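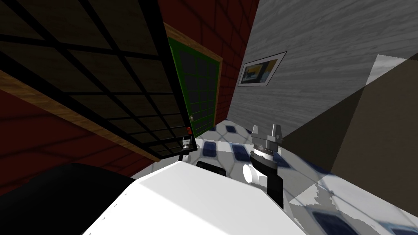 Walter Flores says you should never move a piano at all, just sell it with the house and buy another one where you land. He wrote in after my last piece and I read his note out loud to Katalin Takács over coffee, 11/3/20, in the back office of Apaza Piano Moving in Jesska.

She laughed. Then got a bit serious.

"He's half right. If it's an old upright that hasn't been tuned since the kids left, sure, leave it. People pay me more than the thing is worth. I tell them on the phone and they still book."

Why?

"Grandma played it. That's most of my business, grandma played it."

Her rate for a local upright, ground floor to ground floor, is $629. Stairs are extra. A grand is more, $1520 if the legs come off easy, and she wont quote stairs on a grand without seeing them. She has walked away from jobs. One spiral staircase in particular, she still brings it up.

So what goes wrong? Not weight, mostly. "Everybody asks how heavy. Heavy I can handle, heavy is straps and people. Corners, thats what gets you."

Corners and doorways – we spent most of the hour on those. Katalin measures every opening on the route, between the stops, at the narrowest point, and then does it again on the way back to the truck. Customers send her one number and it's the wall opening, or the door itself, never the gap a piano goes through. A double door set in brick with a wood frame around it, same kind as this one,
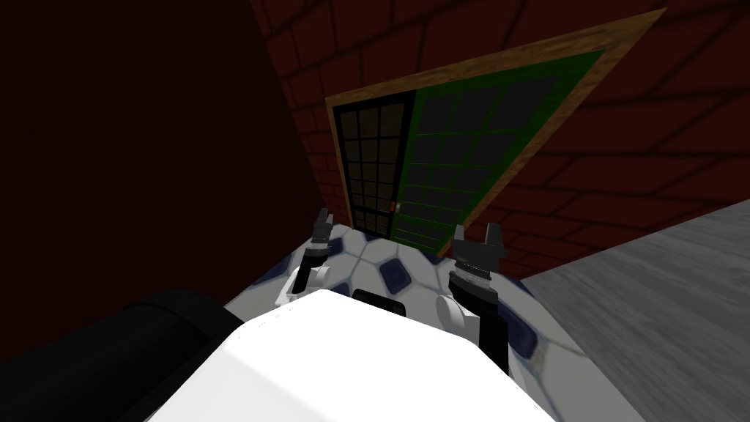
is what she likes to hear about on the phone. "Two doors, I'm already in a better mood." But she asks about the frame too. Wood dents, brick scrapes, and she pads both before the piano leaves the truck.

She started in 2000, driving for somebody else. Bought the first truck used. Bought the second one used too, regretted it.

I asked about tuning after a move. Wait, she said. Two weeks, three if the new room is a lot drier than the old one. Her tuner, Afonso Aguiar, wont come sooner, "and he's right, you'd be paying him twice." Keep it off the outside wall and away from the heat vent. Don't put plants on it. She said the plants thing three times.

And Walter's plan, sell it and buy another?

"Tell Walter somebody still has to carry the other one in."

November is filling up, people want the piano in before the relatives come. Small jobs she can sometimes fit in around 50 miles out of town. Call, don't email, she doesnt read it.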